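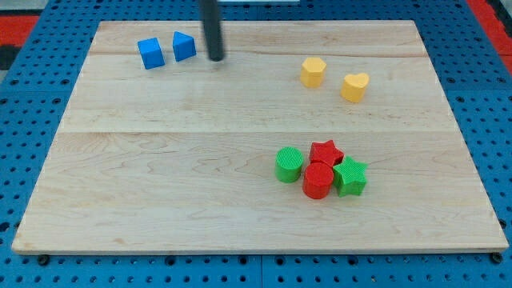 Karine Kowalchuk would like it known that she never asked for the gallery to be repainted grey. What she asked for, by her own account, was for somebody to look at the damp behind the radiator, and the grey came along with that.

By Lakshmi Suvarna
July
Search the site Go
54 shares 10 comments

The gallery in question is the upper room at Tarno, the old seed merchant's in Drendasdale, which reopened this month with a show of prints and small paintings by Itziar Aranda. It's her first in the town, and the first anywhere to be hung on a colour the paint tin calls Considered Ash. Kowalchuk, whose own landscapes filled the room last summer, thinks it makes the place feel like the inside of a filing cabinet. Aranda says she rather likes filing cabinets.

The show is called Salinas, after the salt pans where she spent two winters drawing. There isn't much to draw at a salt pan in winter — a lot of flat water, a low wall, now and then a shed — and Aranda has drawn it with great patience. The prints are mostly etchings in brown and black, hung in a single line at a height that will suit tall visitors and give the rest of us a fine view of the lower margins. The paintings are smaller and brighter. One, a strip of pink under a strip of slightly different pink, had already drawn a small crowd at the opening, partly because it hangs next to the wine.

Prices start low and climb briskly. A small unframed etching is £54; the pink one is £500, which a man in front of me worked out to be £250 a strip. He stayed looking at it for quite a while after that, and I noticed he had gone back for a second go before he left.

It is a better show than the opening speeches suggested. Xiuying Qian, who chose the work, spoke of "an archive of evaporation" and then, to her credit, stopped and told everyone to go and look at the sheds. The sheds are the best of it. Aranda draws a padlocked door as if she'd been told off by it. In the long etching at the far end, the one without a title, the wall wanders off to the left and gives up some way short of the edge of the paper, and you do find yourself wondering where it was going.

The less happy news concerns the lighting. Tarno bought a new track system from Adex over the winter, and it has a dimmer that nobody on the staff has yet beaten. At the opening it took the room down to near darkness twice, once during the thanks. Dulce Villaseñor, on the front desk, says the manual has been found and is being read in turns. Visitors who would like to see the etchings are advised to come before 2, when the sun is on the right side of the building and the question doesn't arise.

Kowalchuk, for her part, has been to see the show and says she enjoyed it very much, walls apart. The damp, she adds, is still there.

Salinas is in the upper room at Tarno, Drendasdale, until the end of the summer. Entry is free. The stairs are steep and the lift is being looked into.

10 comments Add yours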